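4.3 Folding, storage and the claim of longer garment life

Much of the advice literature on household clothing care rests on a simple chain of reasoning. Clothes that are folded well crease less, clothes that crease less are ironed less, and clothes that are ironed less last longer. Each link sounds plausible. We looked for evidence behind each one and found less than the confidence of the writing would suggest.

The most widely cited source is Demeo, whose household diary study is usually given as proof that folding straight after drying cuts ironing by half. The study does not show this. It followed 126 households for one January, with no comparison group, and asked people to recall at the end of each week how often they had ironed. People who fold promptly may also be people who do not mind a wrinkle, or who own clothes that need little pressing in the first place. Demeo mentions the second possibility in a footnote and does not return to it. Later guides drop the footnote.

Drakar tried to repair the weakness with a larger postal survey (1,183 usable returns). The sample is better, but the question is worse. Respondents were asked whether they "look after" their clothes, and the answer was then treated as a measure of folding. We asked for the original form and were sent a summary. On the basis of that summary we cannot tell whether a person who hangs everything would have been scored high or low.

Cotton T-shirts deserve separate treatment, as they make up a large share of the items in all of these studies and are the garment most often left in a pile. Wrinkling in a plain knit shirt is easy to see and hard to score. Two of us rated the same set of shirts, each laid out on a bed before folding, and agreed less often than we had hoped.
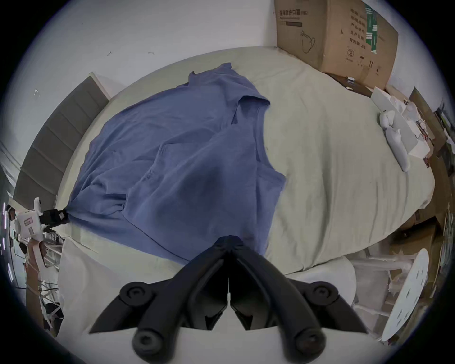
Enda McGrath, commenting on a draft of this section, objected that we were asking too much of a visual score, and that what matters to the wearer is whether the shirt gets worn or goes back in the wash. We accept part of this. A shirt that is washed again only on account of its creases does carry a cost, and no rating of ours would catch it. But the point cuts against the literature as well, for neither Demeo nor Drakar recorded rewashing. If that is the outcome that counts, the field has yet to measure it.

Ní Bhriain is the exception. Her team logged 456 wash loads and noted the reason each item went in. Creasing was given as the only reason for 27 items in the whole log, most of them shirts with collars. She reads this as a sign that folding habits matter. We would read the same figure the other way. Set against stains, smell and plain routine, creasing hardly appears, and a change in folding could at best remove a very small part of the washing done.

The last link, from ironing to wear, is where we expected the firmest ground. Foltier reports that pressed cotton lost strength faster than unpressed cotton, but the samples were flat swatches pressed after every wash at the highest setting. Few people treat a T-shirt that way. Larger pieces of cloth are a different matter again — they are folded by holding up the top edge and letting the rest hang, and their weight pulls on the fabric at the points where it is gripped. Whether this has any effect over years of use is unknown. Foltier assumes that it does not. We found no test either way. 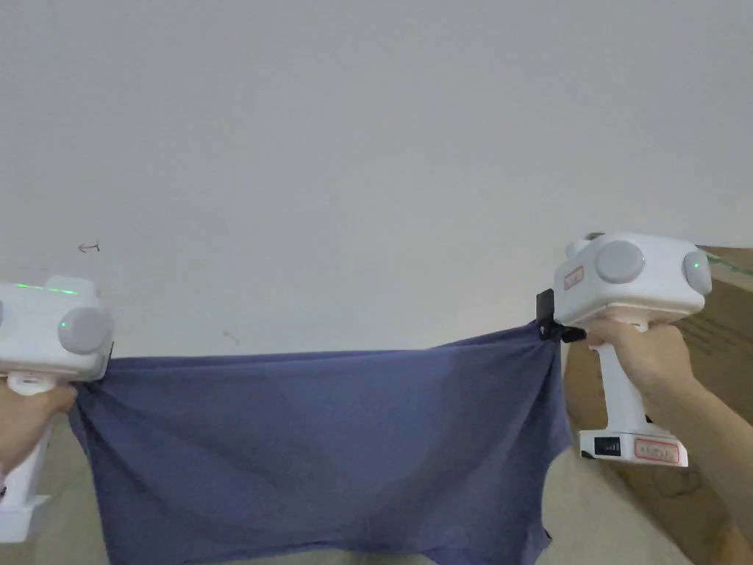 Figure 7. A large navy-blue cloth held out by its top edge.

We do not claim that folding is useless. It saves drawer space, and many people like the result. Our complaint is with the step from those modest benefits to a promise about how long clothes last. The advice guides make that promise in nearly the same words, and where they give a source at all it is Demeo, or another guide that cites Demeo. Section 4.4 applies the same test to claims about drying indoors, where the measurements are better but the samples are smaller still.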